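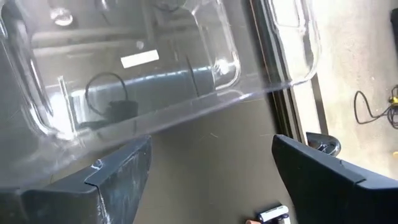

9/8/18
By Shahnaz Siddiqui

Wilmer Restrepo ran the stores at Moterar for five years before auditors asked why it had paid for 2000 pallets and received 900. Invoices from a supplier called Bhuiyan were filed in clear plastic boxes, the scuffed sort with thick walls and rounded corners, and anyone passing could have read the top sheet.

Prosecutors say Bhuiyan had no warehouse and no staff. Its address was a flat rented by Restrepo's brother-in-law, Kasun Sheikh. Both men deny fraud, and both were released on bail in February.

Anwara Marikar, who worked in accounts, queried invoice 1473 because the VAT number had a digit missing. Her manager told her to pay it – she kept a copy of the email.

The defence says the missing goods went to a sister firm, Muvo, and were never booked in. Muvo's records have yet to be handed over. The next hearing will decide whether they must be.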